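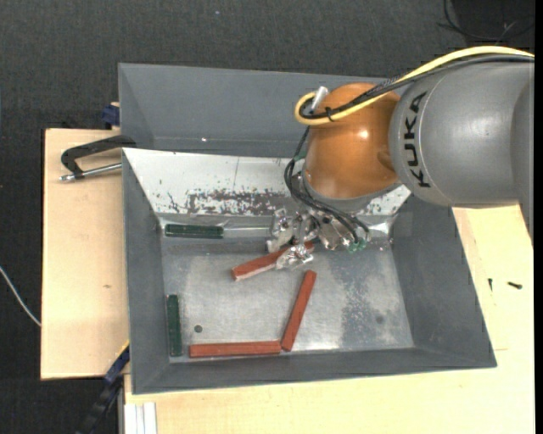 Large gray metal bin on light wooden boards.

Posted in: Workshop & Garage, Bench Tops, Solid Wood

Stillow Bench Boards, Unfinished

Stillow boards are solid wood planks for bench tops, packing tables and heavy shelves. They are sold in packs of four. Each board is 50 inches long, and a full pack laid side by side makes a top 20 inches deep. The edges are square and lightly eased so they don't catch on sleeves. We sand both faces and leave them bare, and you can finish them however you like or leave them as they are.

We started making them for the Clallov bench frame, and most packs still go out to people who own one. They fit other frames as well. If yours has a rail on all sides and a flat surface to screw into from below, the boards will work. Measure the frame first, including any lip at the back. The older Uller frames have a raised rear lip, and on those the last board has to be trimmed lengthwise before it will sit flat. Any table saw will do it. We can also trim it here if you send the depth with your order.

Load

A full set on a Clallov frame, screwed down at every rail, is rated for 300 pounds spread across the top. The rating is for the boards and frame together. It does not cover boards laid across sawhorses or set loose on a rail. It also does not cover a vise hung from the front edge, which puts all of its pull on one board. If you plan to mount a vise, put a backing plate underneath that spans at least two boards and bolt through it.

Metal containers are hard on bare wood, mostly at the corners and along the bottom rim. Lift them into place and don't drag them. A full bin that gets pushed across the top every day will leave gray marks and, in time, a groove. The marks sand out. The groove usually means flipping the board over, and you can do that once.

Fitting the boards

Keep the pack flat and indoors for a few days before you fit it. Cut the straps as soon as it arrives and put thin sticks between the boards so air can move around them. Boards left strapped against a cold floor can cup, and a cupped board is a nuisance to pull down.

Lay them out dry and move them around until you like the order. Leave a small gap between boards, the thickness of a playing card. Start at the front edge, because that is the one you will see and lean on. Drill pilot holes through the rail slots from below and run the screws in by hand at the end. The slots let the wood move across its width as the seasons change. Snug is enough. If you crush the washer, the slot can't do its job, and the board may split along the screw line the first dry winter.

Finish

Bare boards are fine in a dry shop. They will darken where hands rest and pick up stains from oil and coffee. For a kitchen, a garage or anywhere damp, we suggest Cherkaoui hardwax oil, two thin coats on every face, including the bottom and the end grain. Wipe off all the extra. Lay used rags out flat outdoors to dry, since oily rags in a pile can catch fire.

We don't recommend polyurethane for a working bench. It looks good for the first year - then it chips at the edges, and you have to strip the whole top to repair it.

Care

Brush off grit before it gets ground in. Wipe spills when you see them. Once a year check the screws underneath and re-oil any worn spots. January is a good time, when the air is dry and the gaps are at their widest. If a gap opens up more than you like, loosen the screws on that board, tap it over and snug it again.

What comes in the pack

Boards, screws, washers and a folded sheet with the drilling layout. The frame, finish and backing plate are sold separately. The boards vary in color and grain, and small tight knots are normal. We pull any board with a loose knot or a crack through the end. If one gets past us, send a picture and we will replace that board at no charge, as long as it has not been cut or oiled.

Ordering

Packs ship flat by ground freight. The driver will leave the pack at the curb or the loading door, so have a second person on hand. We don't split packs, but single boards are available as spares for anyone who has bought a set from us before.

Questions about fit go to Vitalii Kravchuk in the wood shop. Include the make of your frame, the inside depth, and whether the rails are slotted or drilled. He answers most mail before noon.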